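Search this wiki
Go
Advanced search

Bread box

A bread box is a lidded container kept on a kitchen counter to hold bread and other baked goods at room temperature. Wood, bamboo and enameled steel are the usual materials.
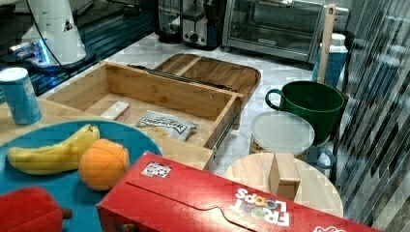 Kwon objected in a note to the June revision that the name had outlived the use, and that most hinged wooden boxes on counters now hold packaged snacks and small items no one has found a shelf for. The entry was widened to cover them.

Construction

The lid is either hinged along the back wall or lifts off. A hinged lid needs clearance behind the box when opened past vertical. Lift-off lids are often flat enough to serve as a tray or cutting surface. The Orken pattern, 28 cm wide, has two vent holes in the rear panel.

Placement

Boxes are commonly set near the toaster. Wooden ones should stand clear of toaster ovens, as repeated heating opens the glue joints. Fruit is kept outside the box, on a plate or in a bowl.

Care

Crumbs are brushed out and the interior wiped with a damp cloth. Bare wood is oiled with around 200 drops of mineral oil per coat in the Jaltine method.

Last edited 24 Jan 2022

Related entries
Butter dish
Cake tin
Fososcombe crock
Toast rack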